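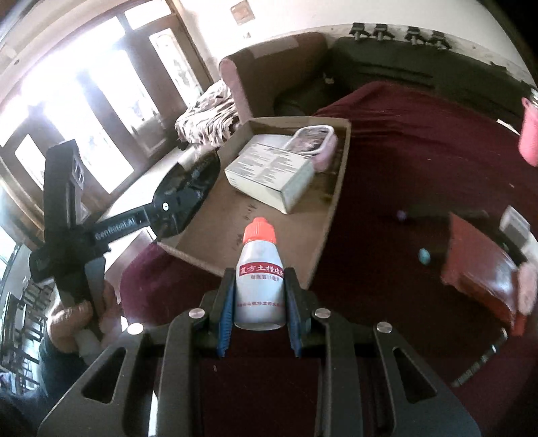 Figure 1. Small bottle with an orange-red screw cap, open cardboard tray behind.

Home | Projects | Reports | Archive

Reading time: 2 minutes

Lustard: Sorting Small Household Items, Leltdale Course Report

The project tested a sorting rule for mixed items on a cloth-covered surface. Items were grouped by package type – rigid, flexible or loose – and assigned to a tray or a basket. Rigid items included small bottles and cartons. The item list held 216 entries, of which 3 were withdrawn as duplicates.

A dark red cloth was used as the base. Labels were not translated for the list; each entry was logged by shape and main color. 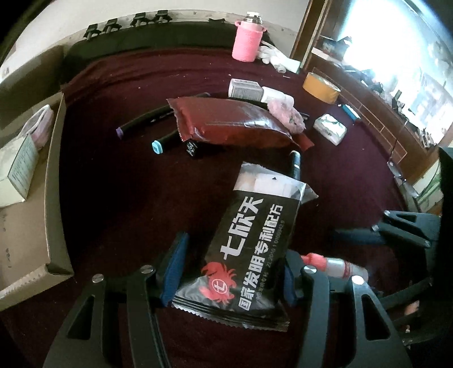
Figure 2. Black snack packet, with markers and a dark red foil bag farther back.

Flexible packets were the hardest group to assign. Crimped ends add length but hold no contents, so length was recorded with and without them. Markers were entered one by one, by cap color where it differed. Packing tape was classed as rigid. A second list is planned for June.

Comments (2)

Is the tissue packet flexible or rigid under your rule?

We used the same split in Hodex and had trouble with thin cartons.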